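초등돌봄·방과후학교 운영 협의 게시판
작성일: 2022년 1월 12일 | 작성자: 운영지원담당
인쇄하기 | 이메일로 보내기

제목: 방과후 프로그램 신학기 수요조사 시기 및 강사 배정 기준에 관한 의견 요청

[운영지원담당]
각 운영교 담당자께 안내드립니다. 신학기 방과후 프로그램 편성을 위한 수요조사를 종전과 같이 개학 후 2주 차에 실시할지, 또는 겨울방학 중 온라인으로 앞당겨 실시할지에 대하여 의견을 수렴하고자 합니다. 지난 10월 조사에서는 회신 가정이 317가구였으며, 이 중 213가구가 저녁 돌봄과 연계된 프로그램을 희망하였습니다. 강사 배정은 현재 학교별 신청 순서에 따르고 있으나, 이에 대한 이의가 접수되어 함께 논의하고자 합니다. 의견은 본 게시글에 답글로 남겨 주시기 바랍니다.

[wallner_돌봄]
Wallner 센터 담당입니다. 조사 시기를 방학 중으로 앞당기는 방안에 찬성합니다. 개학 후에 조사할 경우 결과 집계와 강사 계약에 다시 시일이 소요되어, 실제 수업은 3월 하순에야 시작됩니다. 그 기간 동안 맞벌이 가정의 학생은 자율활동실에서 대기하게 되며, 학부모 민원 또한 이 시기에 집중됩니다.

[한결초_방과후부]
의견을 달리합니다. 본교의 경우 방학 중 온라인 조사의 회신율이 학기 중보다 현저히 낮았습니다. 특히 신입생 가정은 아직 학교 알림 체계에 등록되지 않은 상태이므로 조사 대상에서 누락될 우려가 있습니다. 수요가 과소 집계되면 저학년 강좌부터 축소되는 결과가 예상됩니다. 조기 조사를 실시하더라도 신입생에 대한 별도의 조사 절차가 선행되어야 한다고 판단합니다.

[wallner_돌봄]
한결초 의견 중 신입생 누락 문제에는 동의합니다. 다만 예비소집일에 서면 조사지를 배부하면 상당 부분 해소될 것으로 보입니다. 당 센터와 연계된 학교에서는 지난해부터 해당 방식을 적용하고 있습니다.

[Isby운영팀]
Isby 지역 운영팀에서 두 가지를 말씀드립니다. 첫째, 조사지의 선택 항목이 과다합니다. 지난 조사지에는 강좌명이 14개 나열되어 있었으나 저학년 보호자가 강좌명만으로 내용을 판단하기는 어려웠습니다. 강좌별 한 줄 설명과 대상 학년을 병기하여 주시기 바랍니다. 둘째, 강사 배정을 신청 순서로 정하는 현행 기준은 행정 인력이 부족한 소규모 학교에 불리합니다. 희망 학생 수와 직전 학기 미배정 여부를 함께 반영하는 방식을 제안합니다.

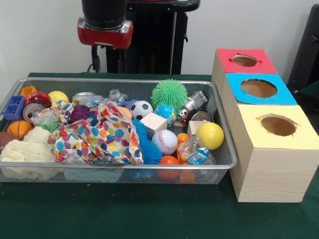
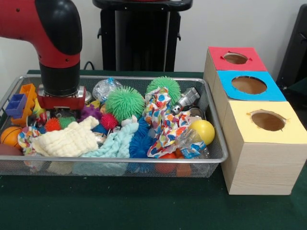
철망 용기에 담긴 놀잇감과 짙은 녹색 천을 깐 탁자

답글 계속

[Bouchra Alaoui]
다문화가정 연계 업무를 맡고 있는 Bouchra Alaoui입니다. 조사 시기에 대해서는 어느 안이든 수용 가능하나, 번역본 배포 일정이 고려되어야 합니다. 지난 조사에서는 번역본이 마감 이틀 전에 전달되어 다수의 가정이 기한 내에 회신하지 못하였습니다. 국문본과 번역본을 같은 날 배포하는 것을 원칙으로 정하여 주실 것을 요청드립니다. 아울러 하원 시간과 차량 이용 여부를 묻는 문항은 표현이 모호하여 매번 문의가 발생하므로 문구 수정이 필요합니다.

[masel학부모회]
Masel 학부모회에서 회신드립니다. 수요조사와 실제 수강신청이 별개임을 조사지 첫머리에 명시하여 주십시오. 조사에 응답한 것으로 신청이 완료되었다고 이해한 가정이 적지 않았고, 해당 가정은 추가 모집 시까지 대기하여야 했습니다. 조기 조사를 시행하면 조사와 신청 사이의 간격이 길어져 이러한 혼선이 더 커질 수 있습니다.

[한결초_방과후부]
학부모회 의견에 공감합니다. 강사 배정 기준에 관하여는 Isby 운영팀 제안에 원칙적으로 찬성하나, 희망 학생 수를 주된 지표로 삼을 경우 오히려 대규모 학교가 유리해집니다. 학생 수가 아닌 재학생 대비 희망 비율을 적용하는 것이 타당합니다.

[Isby운영팀]
비율 적용에 이견 없습니다. 다만 재학생 수가 매우 적은 학교는 한두 명의 변동으로도 비율이 크게 달라지므로, 인접 학교와의 합산 신청을 허용하는 단서가 필요합니다.

[wimo_강사지원]
Wimo 강사지원실입니다. 강사 측 입장에서는 배정 확정일이 가장 중요합니다. 복수의 학교에 출강하는 강사는 요일이 확정되지 않으면 타 기관의 계약을 수락할 수 없으며, 지난 학기에도 이 사유로 중도 포기한 사례가 있었습니다. 합산 신청을 허용할 경우 학교 간 이동 시간도 시간표에 반영하여 주시기 바랍니다. 배정 기준이 변경되더라도 확정일은 2월 중으로 고정하여 주실 것을 요청합니다.

[wallner_돌봄]
확정일을 2월로 고정하려면 결국 조기 조사가 불가피합니다. 한결초의 검토를 다시 요청드립니다.

[한결초_방과후부]
예비소집일 서면 조사와 번역본 동시 배포가 함께 시행된다는 조건이라면 조기 조사에 반대하지 않겠습니다. 다만 회신율이 낮은 학교에 대해서는 개학 후 보완 조사를 허용하여 주시기 바랍니다.

[운영지원담당]
의견 주신 각 기관에 감사드립니다. 조사 시기, 번역본 동시 배포, 조사지 문구 수정은 금주 중 수정안을 작성하여 본 게시판에 다시 게시하겠습니다. 강사 배정 기준은 비율 적용안과 합산 신청 단서를 병기하여 차기 협의회 안건으로 상정합니다. 보완 조사 허용 여부는 예산 담당 부서의 확인이 필요하므로 별도로 회신드리겠습니다.

최근 게시글
겨울방학 돌봄교실 급식 운영 변경 안내
방과후 강사 계약서 서식 개정 관련 질의
저녁 돌봄 귀가 동행 기록부 작성 요령
소규모 학교 공동 강좌 운영 사례 공유
학기 말 만족도 조사 문항 검토 요청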